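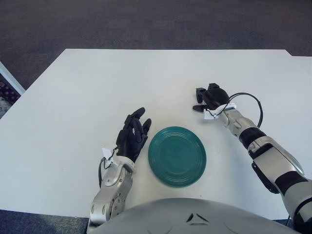
Table Setting for a Small Shared Kitchen: Project Report

Agustina Rivadeneira, Liudmyla Lysenko, Kálmán Szabó
Supervisor: Orsolya Veres
12 March 2021

1. Background

Our task was to choose a table surface and plates for the shared kitchen at the Tulard student house. The old table was dark and scratched, and residents told us they could not see crumbs or spills on it. We had a budget of 399 euros for the plates and 700 for the table.

2. What we chose

We picked a plain white top with a matte finish. Crumbs and small specks show up on it right away, so people know where to wipe. For the plates we compared two colors, cream and a deep teal green. The cream ones were hard to make out against the white top. The teal ones stand out from across the room. They are round, with fine ridges around the raised rim and a smooth center.

3. Trial

Six residents used the table and plates for around two weeks. Each filled in a short form after dinner. Uwe Wegener, who manages the house, kept the forms for us.

Most liked the color of the plates. Two wrote that sauce gets into the ridges and takes longer to wash off. One asked for a deeper plate for soup, which we had not planned for. Glare from the ceiling light was mentioned once, for the plates and not for the table.

4. Changes

We will keep the white top. We are asking for a soft brush at the sink for the ridges. Bowls in the same color will be priced separately, and Liudmyla is collecting offers. The second trial is planned for June, with lunch included this time.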